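Setting up a numbered bag store for small household spares

Contents
Before you start
Choosing the numbering
Bagging
Boxes and shelf order
The index
Taking things out and putting them back
Yearly check
Common faults

This page describes a way of storing screws, brackets, washers, fuses, shelf pins, spare keys, blind fittings and the small bags of extras that come with furniture. Each lot goes into a bag, each bag has a number, and a spreadsheet says what is in it. The bags stand in boxes in number order. No attempt is made to keep similar things together.

The method suits a collection that has outgrown compartment trays. Trays work well for a few dozen kinds of part. Past that point the compartments are either full or nearly empty, and every new kind of part means moving the others along. My own store has over 1,646 bags in it and has never needed rearranging.

Before you start

You will need:

Resealable or plain plastic bags in 2 sizes
String or elastic bands for the plain bags
White card, cut into slips
A pencil, grade HB or softer
Lidded boxes, all of the same model
A computer with any spreadsheet program

Buy the boxes together. A store built up from odd boxes wastes shelf space, and the lids will be mixed up within a month. I use the Dridino shallow box, bought from the El Khatib hardware counter, but any box will do if a bag can stand upright in it with the lid closed. Take a filled bag to the shop and try it.

The small bag should hold a handful of screws. The large bag should hold a door handle with its plate. Anything bigger goes on an open shelf with a tie-on tag and takes a number in the same series.

Clear a table completely before the first session. Put down a light-coloured cloth or sheet of paper if the surface is dark, as black screws are easily lost. Have a bowl to hand for loose pieces that cannot be identified at once.

Choosing the numbering

Use plain running numbers starting at 1. Do not put letters in front for plumbing, electrical and so on. A jubilee clip could be filed under three headings, and whichever you choose will be the wrong one when you go looking for it. The spreadsheet handles categories, and there an item can have as many as it needs.

Do not write leading zeros. They save nothing on paper, and spreadsheets tend to strip them out, after which the slip and the index disagree.

A number belongs to the bag and not to its place. If the contents are used up, the number becomes free and can be given to the next lot. Keep freed numbers in a short list at the top of the index and use them before adding new ones at the end. This keeps the boxes full at the front.

Bagging

1. Tip the lot onto the table and remove anything broken, rusted or stripped. A screw with a damaged head is scrap.

2. Wipe off oil and grease. Oil travels through card, and a pencilled number on an oily slip cannot be read after a year or so. If the part must stay oiled, put it in a small bag of its own, close that bag, and put it inside a second one with the slip between the two.

3. Measure what can be measured. For machine screws this means the diameter, the length and the head. For wood screws, the gauge and the length. For washers, the inside and outside diameters. A plastic calliper is accurate enough.

4. Write the number on a slip in pencil, large, on both faces. Put nothing else on the slip except a part number, if there is one. Descriptions belong in the index, where they can be corrected.

5. Put the slip in the bag so that it stands at the front with the number at the top. Put the contents in behind it.

6. Press out the air. Bags full of air will not stand in a row and push each other out of order when the lid goes on.

7. Close the bag. A resealable strip should be run between finger and thumb twice. A plain bag should be gathered at the neck and tied with a bow, never a knot, so that it can be opened without scissors. 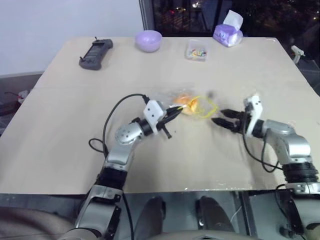

Translucent bag wrapped with a yellow string or band. A lavender bowl stands further back on the table.

Long, thin parts such as curtain hooks and cable clips have points that work their way through thin plastic. Fold a piece of card around the points and hold it with tape before bagging. Parts with a polished face, such as cabinet knobs, should be wrapped in tissue.

Batteries should not go into the store at all. Keep them in their packaging, away from loose metal. The same applies to adhesives, sealants and anything else with a date on it.

Magnets need some care. Two bags of magnets in adjacent places will clamp together and lift out as one. Leave at least seven bags between them, or stick each magnet to a scrap of steel sheet before closing the bag.

Boxes and shelf order

Stand the bags on edge with the slips facing the front of the box. Fill a box with 48 small bags and no more. It is possible to fit several more in, but the bags then have to be pulled out by force and the seals open. Where a box contains large bags as well, stop when a flat hand can still be slid in at the back.

Mark each box on the short side with its first and last numbers. Printed labels look tidier, and the Vindetti label tape I use has stayed put for years, but masking tape and a felt pen do the same job. Mark the box and not the lid.

Arrange the boxes on the shelf from left to right, then down to the next shelf, in the same way as a page of text. Heavy boxes may end up on a high shelf with this arrangement. If that is a concern, run the order upwards from the bottom, where the oldest bags in most households are the screws and nails, and therefore the heaviest.

Shelving should be fixed to the wall. A full box of steel fittings weighs more than it appears to, and a bay of them is enough to pull a freestanding unit over if someone climbs on it. The Girovska shelf bays used here are screwed to the studs at two heights. Check the load figure given for your own unit and allow a margin.

Damp is the main enemy. Avoid outside walls in an unheated garage. If there is no other place, leave a gap behind the boxes and put a sachet of drying agent in each.

The index

One row per bag. The columns are:

Number
Name
Other names
Size
Material
Belongs to
Quantity
Notes

"Other names" is the most useful column and the one most people leave out. Write in it every word that might come to mind when looking for the part. A shelf pin is also a peg, a stud, a support and a bookcase thing. Spelling can be informal. Include the room if the part comes from a particular room.

"Belongs to" is for parts that go with one item, for instance the spare slat holder from a bed. When the bed goes, search this column and remove everything that went with it.

For quantity, write "few" or "many". An exact count will be wrong after the first use. The exception is a set where all the pieces are required, such as four matching hinge screws.

Enter each bag as it is closed, before starting the next. A pile of numbered bags waiting to be entered is no better than a pile of bags without numbers.

Print the index once a year and keep the printout in the first box. August is when I print mine. Keep a copy of the file somewhere other than the computer it was made on.

Taking things out and putting them back

Search the index, note the number, go to the box. Take the whole bag to the job. Do not take out two screws and leave the bag on the shelf, as the wrong length will have been chosen and you will be back for another.

When a bag is removed, leave the next bag leaning into the gap. It is then obvious on return where the bag belongs — although the numbers will also tell you, provided the row is in order.

If a bag is empty on return, add its number to the free list and clear the row, keeping the number. Put the slip back in the empty bag and return it to its place for the next lot.

Yearly check

Once a year, open each box and run a finger along the slips. You are looking for numbers out of sequence, open seals, torn bags and slips that have faded. Do not check the contents against the index. It takes far too long, and errors there come to light in use.

Replace any bag that has gone cloudy or brittle. Replace perished elastic bands before they stick to the plastic.

Common faults

Number found on the shelf but not in the index: the row was probably skipped during a long session. Identify the contents and enter them now.

Number in the index but not on the shelf: look in the boxes on either side, then for pairs of reversed digits. A bag numbered 463 is often found at 436. Failing that, look in the toolbox.

Same number on two bags: give the second one a free number and write a new slip. Do not add a letter.

Box lid will not close: remove the large bag nearest the back, give it a number from the end of the series, and move it to the last box. Change its row in the index before the lid goes on.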